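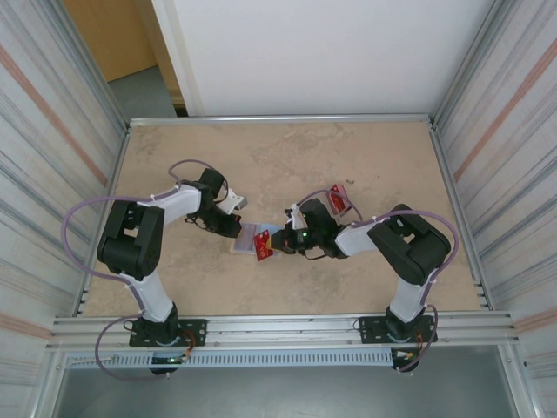

Red packet in the right gripper, over the tray.

2018-08-04

In by eight. Radymyr was already there with the door open to let some air through. The back room was hot by ten and stayed that way until we left.

We spent the whole day on the sleeve task. You hold the two hand controllers and the arms on the table do what your hands do, or nearly. There is a small delay which I no longer notice unless I am tired. The left arm is meant to steady the sleeve and the right arm is meant to bring the packet in at a slant and let go. It takes me a few seconds with my own fingers. With the arms it took me most of a minute at the start of the morning, and I dropped it a lot.

Radymyr's advice was to stop looking at my hands. I had been watching the controllers and then looking up to see what had happened, so I was always behind. After that I kept my eyes on the table and let my hands get on with it. It went better. He also says I grip too hard, and he is right, my thumbs are sore tonight.

Gebhard Marti rang mid-morning from Goker to ask for the running total. We stood at 2,505 demonstrations across all tasks when we locked up last night, of which 1,069 are from the sleeve group. He wants more where things start in odd places. I said we would move the packet after every go. He asked if we could also turn the sleeve, and I said yes before asking Radymyr, who would have liked to be asked.
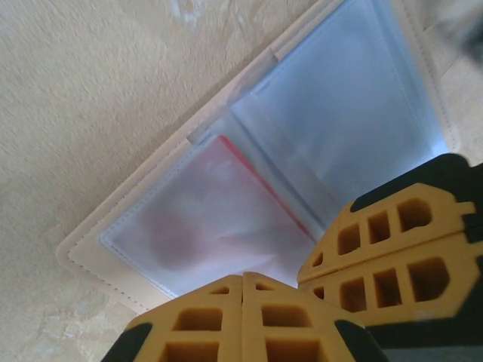 Wrist view. Red card in the left pocket, the fingers close to its corner.

The wrist view is the one I find hard. The plastic catches the light and I lose the edge of the pocket. On the main view I can see where the arms are but can't tell how high the fingers sit above the plastic, so I go back and forth between the two screens. Radymyr hardly uses the wrist view at all. He goes by the elbow of the arm, he says, and I don't follow how.

Had an argument at lunch, a mild one, about whether to keep the bad runs. I think a run where you miss and go back for it is worth having, as long as you do get there. Radymyr would throw them out. We looked at the notes from Onyshchenko and they can be read either way. In the end we agreed to keep them and mark them, and Gebhard can decide.

Cheese roll and an apple. Forgot to ring the dentist again. 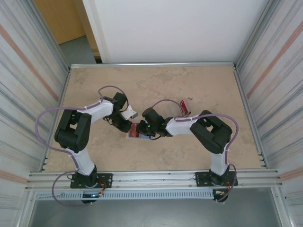
After lunch I had trouble with both grippers wanting the same bit of space. When the right comes down, the left has to be out of the way already, and I kept leaving it too late. Twice they knocked and I had to stop and send both arms home. Radymyr talked me through it: left in, hold, left back a little, then right. I said it under my breath for the rest of the afternoon and it helped.

We finished on 88 runs for the day, with 2 marked as doubtful. I did the copying while Radymyr wiped down the table. He has to be at Zotitz tomorrow, so I will be on my own with it. I mean to try the sleeve turned the other way round first thing, before the room heats up.

Home at half six. Beans on toast. Bed early.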